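Print this page
E-mail this page

19th March

When I ask Bakari Okoth how he plans a budget for robot arms, he laughs and pours us both more coffee before he gets anywhere near the question. He looks after equipment at Fanomico, where two arms at one table are learning to handle clothes, and he has been through the buying process often enough to have opinions about it.

"People start with the arm," he says. "They get three quotes for the arm, they argue over the arm, and then they find they've got no money left for fingers!"

Fingers are a sore point. His first plan for the table, which everyone called Inga after the name on the old purchase folder, set aside $800 for grippers and spare parts, and the whole sum went on spares in the first few months. The second plan put in $2000, and he kept a separate line for cables and mounts. "I should have done that from the start, but I came from conveyor lines, and a conveyor doesn't wave its cable over its head all day long."

He also asked two suppliers, Clirnorby and Braster, how long a replacement wrist mount would take to arrive. One said 26 days and the other 28, so price settled it. "I was a little disappointed — I'd made a whole spreadsheet for that decision."

What about the clothes themselves? Okoth is fond of this part, and he buys a good deal of it secondhand.

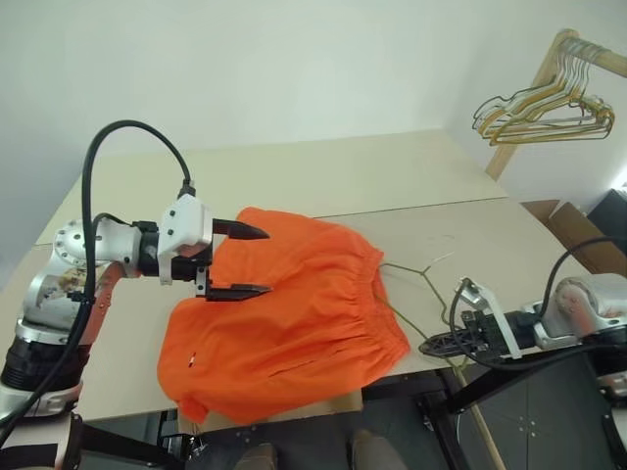

"You want things with some trouble in them," he says. "A drawstring, a bunchy waistband, a slippery lining. A dish towel is lovely to begin with, but if you price the job on dish towels you're going to be short later on, when somebody wants a hooded sweatshirt done."

He would tell a first-time buyer to rent for a season if the supplier allows it, and to write down every hour the arms stand idle waiting on a part. His own notebook for that has more than 28 pages filled, mostly in pencil, and he takes it along to the budget meeting each March.

"And ask who answers the phone," he adds, getting up to rinse the cups. "I always ask that one before I ask the price."

Print this page
E-mail this page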